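Small bottles, and what I do with them

Quick one today, dinner's on. People keep asking what I do with all the little drink bottles that come through this house. Rinse, dry, reuse, mostly. A few toss. Notes below, no particular order.

Rinsing
Do it right away. Milk drinks especially — leave one overnight with the cap on and you'll know about it. Cold water first, hot sets the milk. Then a drop of dish soap, half fill with warm water, cap on, shake hard. Rinse till no suds. Smell it. Still sour? Teaspoon of baking soda, warm water, leave it an hour. Still sour after that, recycling.

Caps
Caps hold the smell longer than the bottle does. Pop them in a bowl of soapy water and go round the inside thread with an old toothbrush. Dry them open side up on a towel. Don't screw a damp cap back on, ever.

Drying
Upside down on the rack drains but doesn't really dry. I stand mine over chopsticks stuck in a jar of rice. Wobbly, works fine. Give it a full day. For anything going to hold salt or sugar give it 2 days, I lost a whole batch of cinnamon sugar to one wet bottle. Solid as a brick.

Labels
Sleeve type, snip and peel. Glued paper, soak then rub with cooking oil, wipe, wash. Printed straight on the plastic, leave it alone. I tried nail polish remover once and got a cloudy sticky mess. Put your own masking tape over the top and write on that.

What goes in them
Rice for the shaker in the hall closet (no idea if it helps the damp, I still do it). Birdseed for refilling the Burnlow feeder. Plant food mixed up ahead, a 300 ml bottle does my windowsill twice. Beads, buttons, the tiny screws from the Stivmont shelf. Travel laundry powder.
NOT bleach. Not drain stuff, not paint thinner, nothing you wouldnt want a kid to grab. A drink bottle looks like a drink. Keep cleaners in what they came in.

Funnel
Cut the top off a bigger bottle, flip it. Free. Or roll a sheet of baking paper for dry things. Eftychia Kalogeropoulos wrote in to say she uses a piping tip for fine salt and yes, much better, less on teh counter.

Storing empties
I had 42 under the sink at one point. Too many. Now it's one shoebox and when it's full it's full. Sunday I go through it, anything cracked or yellow goes out.

Which shape to keep
Straight sides pack best in a drawer, no contest. But for shaking and pouring I like one with a waist, easier to hang onto with wet hands. The Wahaha AD calcium milk bottle is a good one for that, round body, narrower in the middle, and the ridges on the white cap should give soapy fingers something to grip. Green band at the neck too, so easy to spot in the box. Got to go, pot's boiling over.

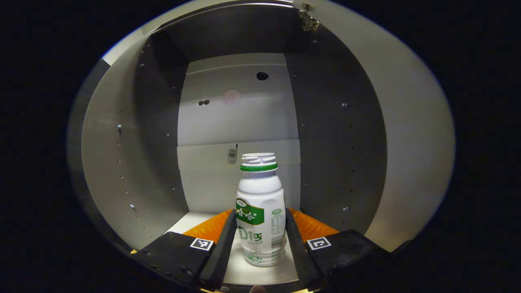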